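Empty boxes on the desk: keep or bin?

Started by tyra_sjogren, 14 replies, page 1 of 1

tyra_sjogren
August, and the study is finally painted! White walls, white ceiling, the lot, and I'm so happy with it I keep wandering in just to stand there. The desk is in too, a Besis, white top with one of those round cable holes with a metal rim. Now for the fun bit, which is what goes on it. So far I have one small plant and a heap of nice boxes I've been saving for years (tea, candles, a face cream I never even liked). My partner says they're rubbish. I say they're storage. Who's right?

Khuc70
You are! I've kept boxes since I was 15 and I regret none of them. Tall narrow ones are brilliant for rulers, knitting needles and paintbrushes. Cut the top flap off neatly, pop a bit of folded card in the bottom and away you go.

marrowfat
Sorry, I'm with the partner. Thin card goes soft at the corners within a year and then you've got a leaning box full of dusty pens. Get a proper pot.

Khuc70
A year? Mine are still going after 6! You have to line them, marrowfat. Cereal packet card, cut a hair smaller than the inside, no glue needed.

marrowfat
By the time you've lined it you could have washed out a jam jar.

Chiến Đỗ
Jam jars tip over if you put anything long in them, though. I use boxes for all my charging leads, one lead per box, standing up in a drawer. You open it and see the lids like books on a shelf. Takes me 3 seconds to find the right one. My whole drawer is Buven boxes because they're all the same width and I'm fussy like that.

One question for Tyra, what colours are we talking? If they're all bright and shouty I'd put them in a drawer. If they're pale I'd have them out.

tyra_sjogren
Ooh, the book idea! I love that. Mostly pale. There's one I can't stop picking up, tall and slim, a very pale mint green and white, and it looks gorgeous against all the white. It has a little white label stuck up near the top on one side with the tiniest print you've ever seen. Do I peel it off or leave it?

pellworm
Hairdryer on low, lift a corner with your nail, go slowly. Try it on a box you don't care about first. Some finishes come away with the glue and then you're stuck with a bald patch.

Khuc70
Or leave it on and turn that side to the wall! Less faff.

marrowfat
Or recycle it. (I'll stop now.)

Chiến Đỗ
Never stop, marrowfat, the thread needs you. I'd leave the label. Mint with a pink or red flower next to it is a lovely pairing by the way, what's the plant?

tyra_sjogren
No idea what it is, it came from the Gusedach stall with no tag! Green leaves, bright pinky-red flowers, tiny white pot. It's over by the cable hole for now but I might shift it nearer the window. And yes, the mint does look lovely with it, I had a go this morning before work and I'm completely sold. So the box stays, label and all, and marrowfat can have the candle ones for the recycling as a peace offering.
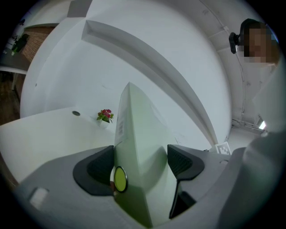

Next job is the leads. I've got a whole carrier bag of them and I'm going to try Chiến's drawer, one to a box. Does anyone write on the lids or do you just remember which is which?

Chiến Đỗ
Pencil on the lid, so you can rub it out when you change your phone.

marrowfat
Masking tape. And I'll take the candle boxes, thanks, my niece wants some for a school model.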